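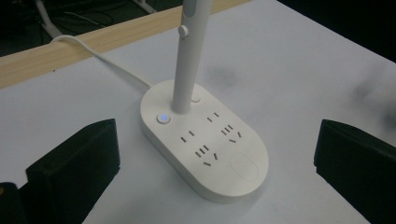

Sockets belong on top of the desk

My last three desks have had their power in three different places. The first had a four-way extension block lying on the carpet behind it. The second had a metal tray screwed to the underside, where all the plugs were meant to live out of sight. The third, which I work at now, has a lamp with sockets in its base, and I can plug something in without getting out of my chair. I think this is how it should have been done from the start, and I'd like to make the case for it.

The argument for hiding power is mainly about looks. Open any furniture catalogue and the desks have no wires at all. There will be a plant, a closed notebook and a lamp with no flex coming out of it. People see that and then go home and try to copy it, which means pushing everything to the back and down. Bortolotti sell a very nice oak desk with a channel along the rear edge for exactly this. I had one for two years. The channel holds a great many cables, and once they are in it you can't tell one from another. When I wanted to unplug the printer I had to follow its lead by hand from one end to the other, usually while kneeling.

That is fine for things that stay put. A monitor gets plugged in once and left alone until you move house. But most of what I plug in now isn't like that. It's a phone, a laptop, a camera battery, my daughter's tablet when hers is the only charger she can't find. Those leads come and go all day, and a socket you have to crawl to is the wrong socket for them. What happens in practice is that one lead gets left permanently plugged in below, trailing up over the edge, and it falls off the back whenever you let go of it.

Lamps seem to me the obvious place to put the outlets. A desk lamp already needs a flex of its own and a base of some size to keep it upright. It already stands within reach, as you have to get at the switch. Using the flat part of the base for sockets takes up no more of the desk than a heavy foot would have done, or not much more, and there's one wire going away to the wall where there might have been several.

My colleague Chaimae Bouazza disagrees with me about this. She fits out small offices for a living, and her view is that sockets on the desktop encourage people to fill it. Give someone outlets at arm's length, she says, and within a week there is a charger in every one and a nest of white cable round the coffee cup. She specifies the Kukville pop-up unit for her clients, which sinks flush into the worktop when it isn't wanted. I've used one. It works well enough, but it needs a hole cut in the desk - fine if the desk is yours, less so if you rent it or work at the kitchen table. It also has to be up to be used, so in most offices I've visited it is always up.

I'll grant her the point about clutter. My own desk is tidier than it was, but only because I made a rule that nothing stays plugged into the lamp overnight. The laptop charger goes back in the drawer at the end of the day. Without that rule I'd have the nest.

There are other things to say against the idea. Sockets that face upwards collect dust, and they are nearer to a spilt drink than sockets on a wall. I keep my tea on the other side and wipe the top with a dry cloth, and anyone with small children or a careless cat might reasonably decide against the whole thing. Bulky plugs are a nuisance too, as one fat adaptor can cover the outlet next to it. And I wouldn't run a fan heater from a lamp, whatever it says on the box. If you want heat, use the wall.

Then there's the price. A plain lamp from Balano costs less than one with outlets, and a decent extension lead costs less again. You could buy both for up to 70 and still be on your hands and knees every morning. I did that for years and called it saving money.

The makers could help by being less shy. Jindetti's last range put the sockets round the back of the base, presumably so they wouldn't show in the photographs, and you have to turn the lamp about to find them. I would rather see the slots. A desk is a place where work gets done and batteries run down, and I don't mind mine looking like one.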